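A joint is a place where two parts meet and one of them can move. Bend your elbow and you are using one. A door hinge is a joint too, and so is the pin in a pair of scissors.

Joints are sorted by the way they move. A hinge joint swings back and forth along one path. Your knee works this way. A pivot joint turns around a center line, the way your head turns when you look left. A ball-and-socket joint has a round end that sits in a cup, and it can move in almost any direction. Your shoulder and hip are ball-and-socket joints. 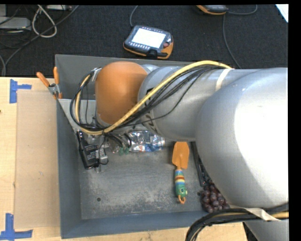 **HOW THINGS MOVE / Part 4: Bones and Joints**

An adult human skeleton usually has 206 bones. A baby has more, and some of them join together as the child grows. Where two bones meet at a moving joint, the ends are covered with cartilage. Cartilage is smooth and a little springy. It keeps bone from scraping on bone.

Inside the joint is a small amount of slippery fluid. It does the same job as oil on a bicycle chain. Strong bands called ligaments hold the bones in place.

Muscles make the joint move. A muscle can pull, but it cannot push. For this reason muscles often work in pairs. When you bend your elbow, the biceps at the front of your upper arm gets shorter and pulls the forearm up. To straighten the arm, the triceps at the back pulls the other way.

**Try it**

1. Cut two strips of stiff card, each 16 centimeters long.
2. Lay one end over the other and push a paper fastener through both.
3. Hold one strip still and move the other.
4. Tape a piece of string to the moving strip, near the fastener, and pull.

Now tape the string farther from the fastener and pull again. The strip is easier to move, but your hand has to travel farther to turn it by the same amount.

**Words to know**

*Cartilage:* smooth covering on the ends of bones.
*Ligament:* a band that joins bone to bone.
*Tendon:* a cord that joins muscle to bone.

Next in the Tidley Science Pages: Part 5, Levers.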